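Notes for Session 3: When Grasping Goes Wrong
Instructor: Nerea Sarmiento
Apr 15, 2026

Read these before lab. The reading by Peixoto is still on reserve and, judging by the sign-out sheet, still enjoying its solitude.

Last session we left the Dememik cell in good health. It had a cup-serving task, a policy that did well in the demo, and a visitor who clapped. In March it went on a long run with no visitors, and that is the run we learn from.

The task was to take one paper cup from a stack and set it down on the table. The log shows 53 attempts before Iñaki Casado hit the stop button. By then the gripper had crushed a cup, decided it was not holding anything, and closed harder to make sure. It did this with great confidence. The status line read OK throughout.

Three faults were stacked up, if you'll forgive the word.

First, the gripper judged a grasp by how far its fingers had closed. A rigid block stops the fingers at a known width. A paper cup gives way, so the width keeps shrinking and the software reads "empty." Worku, the controller, then retried at a higher force setting. Someone had written that retry rule for metal parts and never put a date on it. 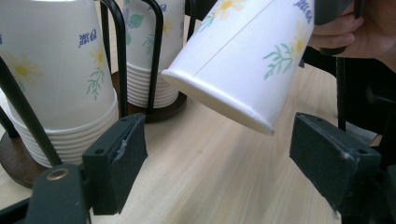 Second, nested cups stick. Pull one up and its neighbor may come along. The policy had no idea how many cups it was carrying and no check that would have told it. Doubles went into the log as successes. Florencio Esteban found them by reading the log against the video, a job he describes as character building.

Third, the stop. The soft stop in the interface paused the plan but left the fingers under force. Casado reached in to free the cup while they were still squeezing. He was fine. The cup was past caring. We wrote it up as a near miss anyway, and you will do the same in this lab if anything like it happens to you.

Rules that came out of it:

Hands stay outside the cell until the hardware stop is in and the light is red. Paused is not stopped.
A retry never raises the force. Two failed grasps in a row and the cell waits for a person.
"OK" in the status line means the program is running. It makes no promise about the cup.

For next time: write one page on how you would detect a double pick without adding a camera. Precious Swanepoel will take questions in lab. "Weigh it" is a fair start, but say with what, and what happens when the scale drifts.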